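Learning to like my coffee slowly

2024-08-24

I grew up in a house where coffee came out of a jar, and a spoonful was whatever the spoon happened to pick up. My mum made hers with milk heated in a pan, and if you were over twelve and had a cold you were allowed a small one with three sugars. I still think of that as the taste of being looked after, and I won't hear a word against it. So when people find out how fussy I've become about beans they tend to look at me as though I've joined something.

It was Stamatia Drakos who started it. We shared an office for the best part of a decade, and she used to bring in a little bag of ground coffee in her handbag, folded over and held shut with a clothes peg. One April, when the heating had gone off for the second time and we were both sitting there in our coats, she made me a cup of hers without asking. I drank it black out of politeness and then went very quiet. It tasted a bit like blackcurrants! I asked her what she'd put in it and she laughed at me for the rest of the afternoon.

That bag was from Muriithi, a small roaster I'd never heard of, and I have been buying from them on and off ever since. They do a house blend called Clasico, which is the one I'd give to anybody who says they don't like "fancy" coffee, as it's all toast and cocoa and doesn't ask much of you. I get through a bag faster than I'd like to admit, and my sister, who claims not to notice the difference, gets through hers faster still (I've seen her recycling).
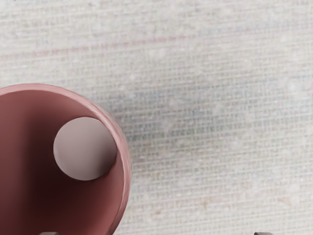 Anyway, grinding. I put off buying a grinder for years, mostly out of stubbornness, and when I finally gave in I bought a secondhand Prolus from a lady in Tostodville who was moving in with her son and had no room for it. I went over on the bus, which took most of the morning, and came home with it on my lap wrapped in a bath towel. It is heavy and a bit ugly, the lid has a crack in it, and it makes a noise like gravel going down a drain. I love it. My neighbour has very kindly never mentioned it, though I do try to wait until I've heard her radio go on.

What I hadn't understood was how much the grind changes things. My first few cups were so bitter I nearly went back to the jar. I'd been grinding everything to dust, thinking finer must be better, and the water just sat on top looking at me. I rang Stamatia, who asked me what it looked like between my fingers, and I said flour, and there was a long sigh down the line. Go coarser, she said, and then when you think that's coarse enough, go a bit coarser again. She was right, as she generally is, and I owe her several dinners.

I've also stopped buying so much at once. Last year I was tempted by an offer on a 1000 gram bag, and by the bottom of it I may as well have been drinking warm cardboard. Small bags, bought often, kept in the cupboard with the top rolled down tight. I used to keep mine in the fridge next to the onions, and I'll leave you to imagine how that went.

The bit I like best, though, is the waiting. I used to fill those few minutes with jobs, unloading the dishwasher or hunting for my glasses, and now I just stand by the window while it drips through. The blackbirds are usually at the pears by then. Some mornings I think about what I need to do that day and other mornings I don't think about anything much, and I'm not sure which of the two does me more good.

Stamatia has moved down to the coast now and we only see each other a few times a year, but she still posts me a bag now and then, folded over, with a clothes peg on it. I have quite a collection of those pegs. The latest one is yellow and it's holding up my tea towel as I type this.

I'm hoping to try the new season's beans when they come in, so if any of you have had them already, do tell me what you thought.

551 views · 2 comments · 80 shares

Please ask before borrowing my words · Get in touch · Back to top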